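The cable that ate my week

4 min read

So the left arm started dropping out again. If you read my January post you'll remember I swore I'd fixed this (ha). We're running the clothes rack task on the bench at Pandthorpe, two arms, three garments on hangers, and everything was going great until the log hit cycle 435 and the left gripper just stopped answering. No error, no beep, nothing. The arm kept moving as if it still had a hand, which is the part that scared me!

I blamed the software first, obviously. I lost a whole evening to the Stener driver, reading 3,744 lines of log with a bag of pretzels, and all I learned was that the gripper dropped off the bus for a moment and never came back. Then I grabbed the forearm and turned the wrist slowly by hand with the power off and a meter on the line. Open circuit, every time, near the end of the rotation.

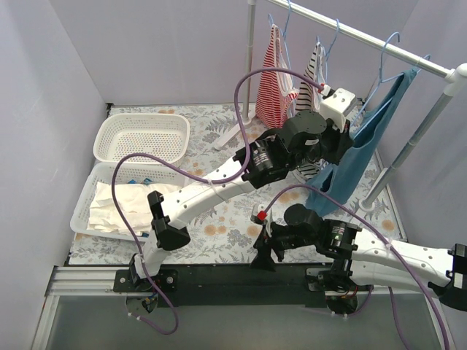

Nanna Mogensen wrote to me after I griped about it and said her team had the same dropout, and that the tie was their problem too: pull it snug and the wire breaks inside the jacket, where you can't see a thing. She also told me to make the arm stop dead when the gripper goes quiet, and she's right, I should have had that from day one.

I swapped the purple cable, left more slack at the wrist and put the new tie on loose enough to slide a finger under. The stop is in now as well (6 lines of code, embarrassing). We're at 702 cycles since then and I still flinch whenever it reaches for a hanger.

Last updated June 2026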